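### 4.2 Stalls and lost frames

We had hoped to report a clean run from the Kumel cell, and for a while we believed we had one – until the fixed view gave us nothing but a blur of pale material and a navy band (Figure 3), with no arm to be found in it. 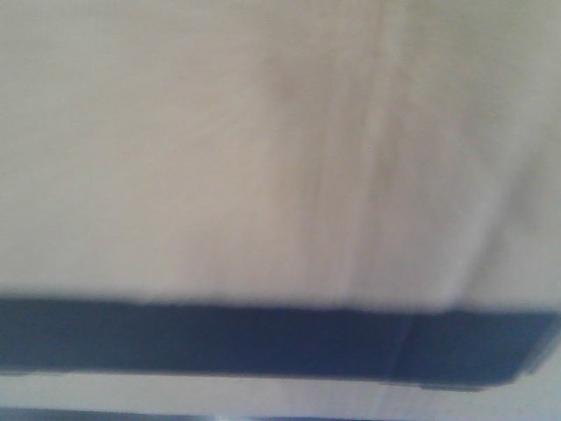

**Figure 3.** Fixed view during a fault, arm not visible.

Of 66 trials, 13 were stopped by the Truken watchdog, which treats a blocked view as a fault and, we are glad to say, errs on the cautious side. The more worrying matter is grip force. A cardboard panel pinched between both fingers gives very little warning before it buckles, and people may be sitting close by.
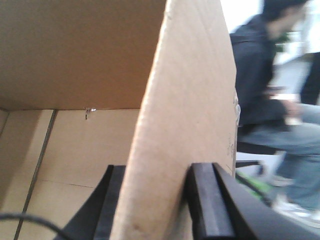
Vol. 2, p. 2690

Kristýna Šimko therefore lowered the force limit and had the fingers open fully after every stop. The wrist view then shows a wide gap, with the blue bin and its crumpled clear bag beyond.
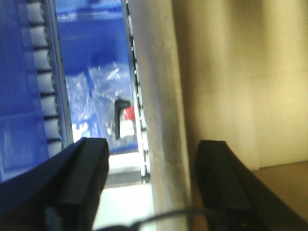
Last changed: Jul 16, 2025

Clear film remains our least favorite material, and we return to it, with Vratislav Hudec's depth readings, in Section 5.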